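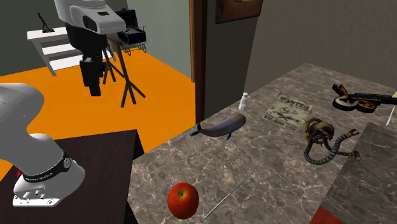
Syafiqah Ngui learned to cook at 31, which she says is late for someone whose mother sold lunches for a living. "My mother did not let me near the stove," she told me. "She was fast, and I was in the way."

We met in her apartment in Wiltwood, where she has lived for 4 years. Her book of home recipes, Clomby, takes its name from the street where she rented her first room in this country. It has 79 recipes. She tested more than 100, and the ones that she left out still make her a little sad.

"There was a fish soup which I loved very much," she said. "But my friend Rizal Halim tried it three times at his home and each time it was bitter. If he cannot make it, then I did not write it well."

I asked her what people do wrong in their kitchens. She thought for a long time before she answered. "They keep the heat too high. Also they are afraid of salt, and then at the table they put too much." She prefers to salt onions at the beginning and to wait for them. Fruit she uses more than I expected. One chapter is about apples cooked with chili and vinegar, to eat with rice.

The first printing was 1,000 copies, paid from her own savings. Her editor, Floor Hoekstra, wanted to remove the long stories before the recipes, and they argued about it during the whole of April. "Floor won for the desserts," Syafiqah said. "I won for the soups."

Her mother received the book by mail. She read it with a pencil and sent back corrections, most of them for the curry pastes. Syafiqah showed me the pages. Next to the recipe for coconut rice, her mother had written only one word, "more," and it is not clear of what.

"I called her to ask," Syafiqah said. "She told me I should know already."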